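Subject: Re: [flamville-watch] Trailer thefts, and what to do this week
Date: December 2, 2020

Hello everyone,

Thank you for all the replies, and I'm sorry it took me until this evening to sit down and answer properly. Someone wrote yesterday:

> Is it true that another stock trailer went from the Karkitholm road?
> My brother-in-law heard it was three of them, and that the sheriff
> already has somebody. Should we be moving ours into the barn?

It was one trailer, as far as I have been told, and no arrest. It was taken overnight from the pull-off by the Wan bridge, along with up to 500 feet of new fence wire that was still on the spool. That makes 4 reports since September between Flamville and Iltach, counting the two saddles and the generator. The owner puts the trailer at $3000 and the wire at $700, and I know for that family it's a hard loss right before the holidays.

And yes, please do move yours in if you have the room! If you don't, a few things the deputy went over with me on the phone (she was very patient, I had a whole page of questions):

1. Put a hitch lock on anything with wheels, even if it is only sitting overnight. The feed store in Iltach has them behind the counter, you have to ask.

2. Write down your serial numbers and keep them in the house. Mine were on a card in the glove box of the truck, so I am in no position to scold.
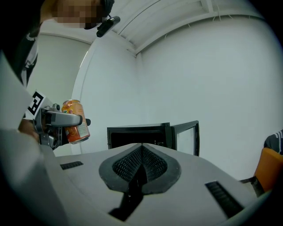 3. If you see a vehicle you don't know stopped near a gate, take down the plate and the time and call it in. Please don't follow it. I know some of you would.

4. Report the small things too, even a cut chain or a gas can.

I'll write again when I hear more from the sheriff's office. Keep your yard lights on, and call me any time before nine.

Warmly,
your list keeper on the Karkitholm side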